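# Testing whether a two-fingered gripper can put the fruit away

Clearing fruit off a table into a dish is a fair first chore to try on a home machine. A child can do it in a minute. A gripper can do it too, most of the time, but it needs a proper test before you leave it alone with the shopping.

You will need a table, a towel, a shallow dish and a mix of round fruit in different sizes. Lay the towel over the tablecloth and smooth it down. Put the dish at the back and spread the fruit out in front, with a couple of small pieces touching bigger ones.

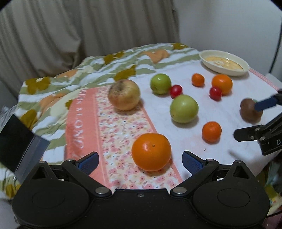

*Melur Goh | Trarno workshop notes | 20 July 2025*

Start with the large orange. It is the easiest thing on the towel, with clear space on both sides for the fingers. Close slowly, lift a few centimetres and wait before moving across to the dish.

Next do the apple and the green fruit. Set a lower grip force for these, as bruises don't show until later. We use 18 newtons for the orange and 13 for anything softer.

Leave the small red ones until last. One sits between the two green fruits, and a wide finger pad will push its neighbours before it gets hold of anything. Take the green ones away first — the order matters more than the grip here.

If you are running two grippers, give each its own half of the towel. Ours got in each other's way until we did.

Run the whole job 25 times and write down every drop, squeeze and miss. In June our Bokix controller cleared the towel without help in 15 runs out of 25. Nearly all the failures were with the small fruit.

So it can do the chore, slowly, with someone nearby. Check the pads for juice between runs and wipe them with a damp cloth.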